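Vonditard Home Textiles
Bedding > Blankets and throws > Printed fleece

Lellitska Printed Fleece Blanket, Red, Character Print

Sizes: Single, Double, Queen
Availability: in stock, all sizes
Dispatch: from our warehouse, orders placed before 2 pm leave the same business day
Sold singly or by the carton of 6

Overview

The Lellitska is a mid-weight polyester fleece blanket with a large-scale print of Chinese characters on a red ground. It is made for use as a top layer over a doona or sheet, as a couch throw, or as a padded cover on a bed or table while clothes are sorted and folded. The pile is brushed on both faces and sheared to an even height. The print is on the upper face only. The reverse is plain red, dyed to match the ground.

The fabric is a single knitted layer with no wadding, lining or backing. It has no electrical components and is not suitable as a cover for an electric blanket or heated pad.

Specification

Fibre: 100% polyester
Construction: weft-knitted fleece, brushed and sheared both faces
Print: one face, disperse dye
Ground colour: red
Print colours: white and red
Edge finish: turned hem, lockstitched
Hem width: 19 mm on all sides
Corners: square, mitred
Label: woven care label in side hem
Maximum wash temperature: 20 °C
Carton quantity: 6
Packaging: folded, paper band

Print and layout

Characters are printed at several sizes and in more than one style. Most are solid white on the red ground. Others are red on a white patch, including an ornate outlined form in the double-happiness style. Some Latin lettering is included in the design and runs at right angles to parts of the character print.

The print is a continuous roll design. Blankets are cut from the roll without registration to a fixed point, so the position of each character relative to the hem varies between pieces, and characters at the edge may be incomplete. Two blankets bought together will not necessarily match. This is normal for the product and is not treated as a fault under our returns policy. If you need a closely matched pair for twin beds, order by phone and ask for consecutive cuts. We will supply these where stock allows, at no extra charge.

The red ground is dyed before printing. White areas are produced by discharge, so they have the same hand as the surrounding pile and do not feel raised or rubbery. A slight pink cast at the boundary between white and red is within tolerance.

Surface and handling

Brushed fleece has higher surface friction than woven cotton or a bare laminate top. Knitwear, shirts and trousers laid on it stay where they are put, and a sleeve or leg can be turned in without the rest of the garment sliding. For the same reason, long garments should be lifted and set down. Dragging them across the pile will ruck the blanket.

For use on a table, allow an overhang on all sides and smooth the blanket from the centre outwards before starting. On a gloss or glass top, place a non-slip underlay beneath it. The Pitkänen open-weave underlay is supplied in matching sizes and can be trimmed with scissors. No underlay is needed on a mattress. 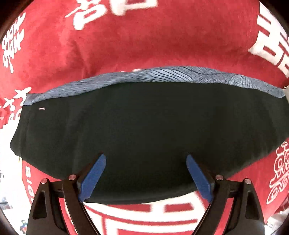 Colour contrast between the blanket and the item on it affects how easily seams, labels and loose threads can be found. The red ground sits well clear of navy, black and most greens in both hue and brightness, and the white characters give a second reference where a garment edge crosses them. A folded garment in very dark green-black fabric, such as the one above with the grey-blue patterned band, reads clearly against the print along its whole outline, and a small white-and-pink label is easily picked out on the dark cloth. Red, maroon and bright orange garments show less well on the printed face. White garments are better handled on the plain reverse, as their edges can be lost where they lie over white characters.

For fold lines, use the hem. The characters are not spaced to a measured grid and should not be used as a guide for cutting, pinning or marking out. Customers who need a ruled surface should look at the Drarko folding mat, listed under laundry accessories, which can be laid directly on top of the blanket.

Lint and pile transfer

New fleece sheds a small amount of loose fibre left over from shearing. Wash the blanket once before its first use under dark clothing. Shedding falls off sharply after that wash and is usually confined to the hem from then on. Shake outdoors before use and clean the lint filter after each tumble dry.

Fleece also collects lint, hair and thread from other items. Go over the surface with a dry lint roller or a rubber brush. Do not use a wire brush or a fabric shaver, as both will cut the pile and leave visible tracks in the print. Velcro fastenings should be closed before clothing is placed on the blanket. Open hook tape will pull fibres out of the face.

Static

Polyester pile builds up a charge in dry air, mainly in winter and in rooms with reverse-cycle heating. The effect is most noticeable with nylon and acetate linings, which may cling to the blanket when lifted. Line drying reduces it. A light mist of water over the surface, left to dry, will also help. Fabric softener is not recommended, as it coats the fibre and flattens the pile over repeated washes.

Washing and care

Machine wash on a gentle cycle at 20 °C or cooler.
Wash separately for the first wash, then with similar colours.
Use a liquid detergent. Powder can lodge in the pile.
Do not bleach.
Do not soak.
Line dry in shade, or tumble dry on low.
Do not iron. Do not use a steamer on the printed face.
Do not dry clean.

Turn the blanket with the printed face inward before loading. Double and Queen sizes need a drum large enough for the blanket to move freely. An overloaded drum leaves hard creases, which cannot be ironed out and will need a second wash to release.

Remove from the machine promptly when the cycle ends. The red ground is tested for wash fastness to 25 cycles at the stated temperature. Warmer water will not normally cause visible bleeding onto other items, but it will dull the white areas over time, and the colour cannot be restored.

For spot cleaning, lift solids with a spoon, blot with a damp white cloth and work from the outside of the mark towards the centre. Candle wax should be left to harden and then flexed off. Do not scrape with a blade.

Storage

Fold loosely and store dry. The blanket compresses well and will recover its loft within a day of being unpacked, but it should not be left in a vacuum bag for longer than a season. The Drarko zip storage bag takes one Queen or two Singles and has a mesh panel on one end for air exchange. Polyester is not eaten by clothes moths, so mothballs are unnecessary, though residues of food or skin on an unwashed blanket may still attract insects.

Keep out of direct sun when not in use. A blanket left folded on a windowsill or the back of a couch will fade along the exposed fold.

Safety

Keep away from open flame, radiant heaters, fireplaces and cooktops. Polyester fleece melts when overheated and the molten material can stick to skin. Do not drape over lamps or heaters. Not suitable for use in a cot or bassinet. The paper band and any outer plastic bag should be removed and disposed of before the blanket is given to a child.

Compatible items

Pitkänen open-weave underlay: Single, Double, Queen. Natural colour. Hand wash only.

Drarko folding mat: flexible, ruled on one side, rolls for storage. Wipe clean.

Drarko zip storage bag: grey, mesh end panel, carry handle.

Lellitska plain fleece pillowcase: red, to match the reverse of the blanket. Envelope closure. Sold in pairs.

Carton orders

A carton holds 6 blankets of one size. Mixed-size cartons are not available. Carton pricing is applied automatically in the cart. Laundries, guest houses and student accommodation providers can apply for a trade account, which gives access to the same stock with a monthly invoice. Cartons ship by road freight and require a delivery address with someone present to sign. Remote area surcharges are shown at checkout before payment is taken.

Blankets in the same carton are normally cut from the same dye lot. Where a repeat order must match an earlier one, quote the lot code printed on the back of the care label. We can't guarantee that an earlier lot will still be held.

Returns and faults

Unused blankets in original packaging may be returned for exchange or credit. Washed blankets can't be accepted unless faulty. Faults covered include open or skipped stitching in the hem, holes or dropped stitches in the knit, unprinted patches within the design and pile missing from either face. To report a fault, send clear photos of the affected area and of the care label, including the lot code, with your order number.

Your rights under Australian Consumer Law are not affected by this policy.

Next delivery of this line: August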